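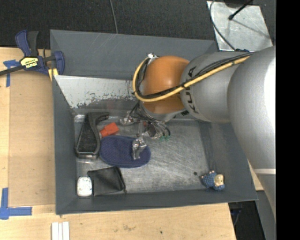
Cell Operator, Mixed-Item Picking (2 openings)
Ebrahimi Returns Handling, Stokevau site
Posted 26/10/2018

Ebrahimi sorts customer returns for retailers. Until June all items at Stokevau were picked from bins by hand. Part of that work has moved to robot cells, and the hand-picking stations on line 3 are being converted. Pickers from that line have been retrained or moved to inspection; the two positions listed are additional.

A cell operator does not pick at a fixed rate. The arm picks. The operator loads and clears bins, handles items the gripper drops or refuses, and records each stop by cause. Soft goods, pouches and small toys account for most stops — expect to spend much of the shift on them.

Duties
Run up to three cells per shift
Check gripper fingers, cables and bin clamps at start of shift
Enter stops and item faults in the Dovitz log
Hand-pick during outages

Requirements
Able to lift bins of up to 13 kg
Comfortable reading fault codes on a screen
Warehouse or line experience preferred; no programming needed

Training takes place at our Uvstead site and is paid at the full hourly rate. Lockout must be passed before working inside the guarding. Operators do not change arm programs; requests go to the cell technician.

Cell operators are one pay grade above pickers. Shifts rotate. A signing payment of $2000 is made after the trial period.

Apply in writing to Simão Ramalho, Shift Operations, Stokevau. State which shifts you cannot work. Current employees apply the same way — tell your supervisor first.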